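I moved the fruit again this week. It used to live on top of the fridge, where it was warm and out of sight, and I'd find a soft peach up there by the smell. Now everything sits on the kitchen table on a cloth, in a woven basket and a bowl, and we eat it. That's the whole tip, really, but I've picked up a pile of smaller ones along the way and a few of you asked for them after the April page, so let me get them all down in one place.

## Basket or bowl?

Both, if you've got room. A woven basket lets air in underneath, so it's good for anything that bruises or sweats: pears, oranges, apples you plan to eat this week. A bowl is for the fruit that leaks, and for anything peeled or cut. I learned this with a very ripe plum and a basket I'd bought at the Pralenham market that same morning (the stain is still there, I keep the good side facing out).

Go shallow. Deep baskets look generous in the store, and then the bottom layer turns into jam while you work your way down from the top. One layer is best and two is the most I'd do. If you have more fruit than that, the rest can wait in the fridge and come out as the basket empties.

A folded dish towel in the bottom helps if the weave is rough. Pears especially will pick up little dents from the strands, and each dent goes brown. Change the towel when you wash the other towels and don't think about it any further.

## Hold it up to the light

My neighbor Müzeyyen Dağdelen taught me to look at things against a window before deciding where they go. Grapes, peeled citrus, candied peel, dried apricots, the jelly you made in a hurry – they all show you more with light behind them than they do sitting in a dish. On dried fruit you can spot a darker, tougher patch and cut it smaller. On peeled segments you can see the seeds. I do it by the back door in the morning, when the sun is low enough to be useful and I'm standing there waiting on the coffee anyhow.
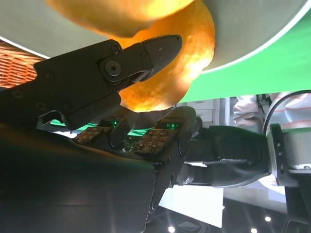
*Big, orange and lumpy, with the light coming through golden yellow and deeper amber patches.*

Color alone will fool you, by the way. A ripe orange can still have some green on its skin, and a beautiful bright one can be dry as a sponge. Pick it up. Heavy for its size is good. If two are the same size and one feels like a ping-pong ball, put that one back!

## Who can sit next to whom

Bananas, apples and ripe pears give off ethylene, a gas that hurries other fruit along. You can use it or avoid it. Hard avocados go in a paper bag with a banana overnight and I check them at breakfast. Everything else I keep away from the bananas, which hang on a cup hook screwed under the shelf. The hook came in a bag of nine from Kiker Hardware and I have found a job for seven of them so far, mostly in the kitchen, one in the car.

Onions and potatoes don't belong on the table at all. They want it dark and cool, and they don't want each other. Mine are in two separate paper bags at opposite ends of the bottom cupboard with the tops left open. I used to keep them together in a very handsome wire bin, and the potatoes sprouted like they were trying to get out of the house.

Tomatoes can stay out until they're ripe, stem side down. Cucumbers go in the fridge door, which is the least cold bit. Lemons are fine on the table for a week and they look nice, but if you buy them by the bag put most of them in the fridge in a zip bag with the air pressed out. They keep for ages that way.

## Cleaning a woven basket

I get asked about this more than anything, and I've ruined enough of them to have opinions.

- Turn it over and smack the bottom. Do this outside.
- Use the soft brush on the vacuum, or an old dry paintbrush for the rim, where the crumbs hide.
- Wipe with a cloth wrung out so well that it hardly feels damp. A drop of dish soap in the water is plenty.
- Do the colored ones last, and try the cloth on the underside first. Some dyes will come off on anything. My red one turned a white cloth pink in one wipe and I've never washed it since.
- Dry it upside down over something that lets the air through. I use the oven rack, pulled out and set on the counter, oven off.

Please don't soak natural wicker, whatever the old books say. I have one (page 157, "a good hour in warm suds") and I followed it to the letter with a nice little oval basket that dried in the shape of a saddle. Plastic weave is different, and you can stand that in the sink and go at it with a dish brush.

If a strand has popped up, dampen only that strand with a wet fingertip, wait until it bends without complaining, and tuck it back under its neighbor with a butter knife. Sharp ends get snipped with nail scissors. Gönül Yüksel dabs a bit of clear nail polish on the end so it won't catch on sleeves, and I've started doing it too, but only on the outside of the basket where no food touches.

## The cloth underneath

I went years without a tablecloth on the kitchen table and I'd never go back. Fruit sweats a little, bowls scrape, baskets leave a pattern in soft varnish if they sit for long enough. A plain cloth in a strong color takes all that and makes the fruit look twice as good.

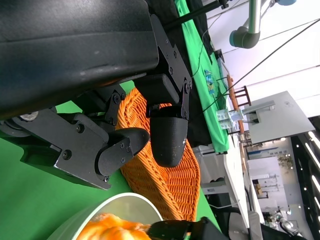 Orange on green is my favorite and I'll fight anyone over it. White looks lovely for one dinner. Patterned cloths hide stains better, I'll admit, but they hide a runaway grape just as well, and you'll find it with your elbow.

For washing: shake the crumbs out over the yard first or they'll end up in the machine. Fruit stains come out best while they're fresh, and cold water from the back of the cloth pushes the stain out the way it came in. Don't use bar soap on a fruit stain, it can set it. I work in a little liquid detergent with a finger, leave it 40 minutes with a timer on (I forget otherwise and find it the next day), then wash the cloth as usual. Check the stain before you put the cloth in the dryer! Once it's been through the heat you're living with it.

Bright cloths get washed alone the first couple of times. And iron them a touch damp, on the wrong side, and skip the folding if you can. I roll mine around a wrapping paper tube, so there's no crease down the middle to make the bowls wobble.

## Bowls, and what goes in them

A bowl with a thick rim is easier to carry one-handed and it chips less. I've got a set of thin ones from Brikik that are gorgeous and have nibbled edges all the way around. They live at the back now. The ones I reach for are heavy and white and came from a diner that was closing.

Peeled orange segments dry out fast, so if they're going to sit for longer than breakfast, lay a damp paper towel right over them and put the bowl in the fridge. Melon wants a lid or everything in there will taste of melon by evening. Cut apple can go in cold water with a pinch of salt for a few minutes, then rinse it. I like that better than lemon juice, which my kids could always taste.

If a bowl slides on the table, a damp square of dishcloth under it holds it still while you're peeling. Good under cutting boards too.
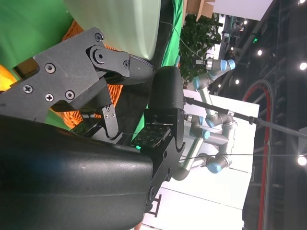 **How often should I go through the fruit basket?**

Every couple of days in cool weather, and every morning when it's hot. Lift each piece, feel the underside, and take out anything soft or weeping right then. Whatever's bruised but sound goes in the front of the fridge to be eaten first, and anything moldy goes out along with whatever it was leaking on.

## A few leftovers

Fruit flies: a small glass with a splash of cider vinegar and one drop of dish soap, left beside the basket overnight. Empty it in the morning. If they keep coming, look in the sink drain and under the toaster before you blame the bananas.

Stickers: peel them off when you unpack the shopping. They come away clean on the first day and leave gum on the skin later. I used to stick them on the inside of the cupboard door and now it's a whole collection and I can't bring myself to scrape it.

Winter squash and gourds can sit out with the fruit for looks, but wipe them with a dry cloth and don't let them touch each other. One bad stem end will spread. Leave a bit of stem on when you cut them from the vine, too.

Tülin Çetinkaya wrote in to say she lines her basket with fig leaves when the tree is full, and changes them when they curl. I don't have a fig tree so I can't tell you how long they last. Vine leaves might do it. If you try it, use the form at the bottom and let me know, and tell me what kind of basket you've got, please, that always matters with these things.

Next page is drawers. I've been putting off the one with the batteries in it.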